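The Small Pleasure of a Sorted Pencil Case

My aunt, Maj-Britt Bakke, ran the stationery counter at Skjelbred for 15 years, and she used to say that she could guess a customer's whole week from the pencil case they pulled out at the register. I thought of her a lot in December, when I spent a long and very happy afternoon at Mitgate, where the talk was all of putting everyday things back in order.

Suha Issa, who had invited me, likes to start with everything out on the table. Caps checked, erasers next to the pencils they serve, and only then does anything go back in.

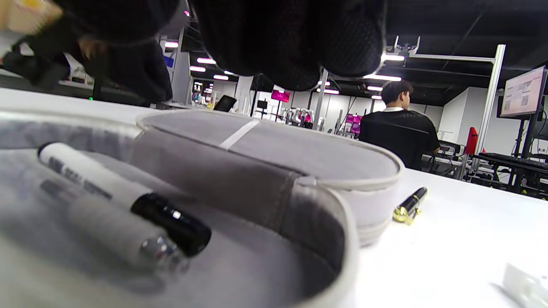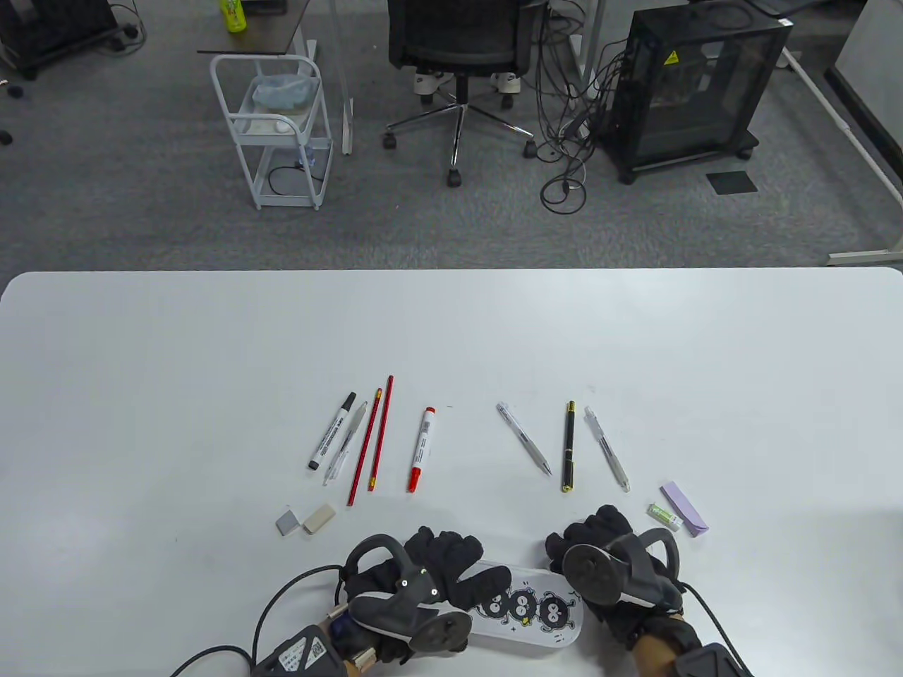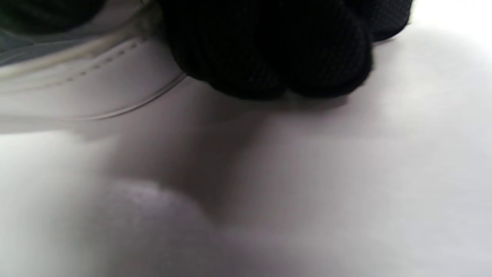 Pens and pencils at Mitgate, and a white sneaker.

I asked Suha whether a person really needs more than one ballpoint, and she laughed and told me that the second one is for lending. Markers she would give a place along the side of the case, where the hand finds them without looking. Erasers go in last, wherever there's a gap, though Bendik Sandberg, who has shared a desk with her for years, swears by a separate little box and can't be talked out of it!

I went home and emptied my own case onto the kitchen counter, feeling rather brave. Two dried-out highlighters, a bus ticket, and a mechanical pencil I had blamed my daughter for losing. It took me most of the evening, partly because I kept stopping to try things out on the back of an envelope, and I still haven't decided what to do with the highlighters. The shoe rack in the hall will have to wait until the weekend.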